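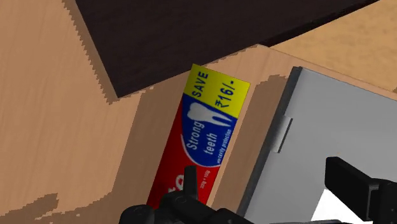

시뮬레이터 속 치약 상자와 검은 그리퍼 손가락. 상자 위쪽에 ₹16/-라고 적혀 있다.

2024년 7월 10일, Skistalo 오픈랩에 다녀왔습니다! 신청을 늦게 해서 못 갈 줄 알았는데 전날 밤에 자리가 났다고 메일이 왔어요. 역에서 버스로 열네 정거장... 에어컨이 너무 세서 도착했을 때는 이미 좀 지쳐 있었습니다.

이번 행사는 그리퍼 비교 체험이 중심이었어요. 실물 팔은 안쪽 방에 있고, 방문객은 먼저 Wisetti라는 시뮬레이터로 연습을 합니다. 안내해 주신 Kelechi Ekpo 님이 컨트롤러 두 종류를 책상에 놓고 마음에 드는 쪽을 고르라고 하시더라고요. 저는 당연히 둘 다 잡아 봤죠(욕심). Primex 쪽은 조이스틱이 뻑뻑한 대신 손을 떼면 딱 멈추고, Mohammadi 쪽은 손목 회전이 정말 부드러운데 저처럼 손에 힘 들어가는 사람은 자꾸 더 돌아갑니다.

시점은 손목 카메라랑 바깥 카메라를 번갈아 볼 수 있어요. 손목 쪽은 상자 글씨가 큼직하게 보여서 "SAVE" 같은 건 바로 읽힙니다. 그런데 손가락이 상자 아랫부분을 가려 버리니까 어디까지 들어갔는지 감이 안 와요. 저는 이게 제일 어려웠습니다. 옆자리 분은 손목 카메라만 보고 척척 하시던데, 비결을 물어봤더니 그냥 게임을 많이 했대요 ㅎㅎ

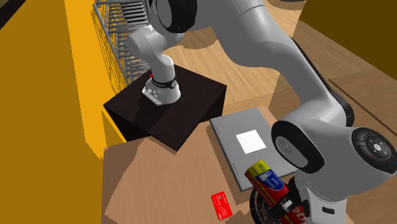 바깥 카메라로 바꾸니까 훨씬 편했어요. 팔꿈치가 어디로 꺾이는지 보이고, 가운데 노트북 위로 팔이 지나가는 것도 미리 가늠할 수 있고요. 대신 납작한 물건은 답이 없습니다. 작은 빨간 카드 있죠, 그건 두 손가락 그리퍼로 어떻게 집어야 하나 한참 고민했어요. Kelechi 님 말로는 테이블 끝까지 밀어서 집는 사람도 있고 그냥 포기하는 사람도 있답니다. 저는 포기파.

제 기록은 19번 시도에 10번 성공! 체험 시간이 끝나 갈 때쯤 손에 익어서 더 아쉬웠네요. 알루미늄 포일처럼 길쭉한 상자는 비스듬히 잡히면 놓을 때 골치가 아파서, 저는 가운데를 물고 손목을 살짝 돌려 맞추는 방식으로 갔습니다. 이럴 때는 Mohammadi가 확실히 편했어요. 다만 초보한테 하나만 권하라면 Primex입니다. 멈추고 싶을 때 멈춰 주는 게 이렇게 고마운 일인지 몰랐어요.

실물 방은 줄이 길어서 2분밖에 못 만져 봤습니다. 시뮬레이터보다 반응이 한 박자 늦은 느낌이라 처음엔 좀 당황했고요. 손가락 패드를 실리콘으로 바꾼 버전도 있다던데 제 차례에는 기본 패드만 달려 있었어요. 그거 써 보신 분 계시면 댓글로 어땠는지 좀 알려 주세요.

아, 주차장은 건물 뒤편인데 입구가 좁습니다. 큰 차 타고 가시는 분들은 길 건너 공영 주차장을 쓰세요.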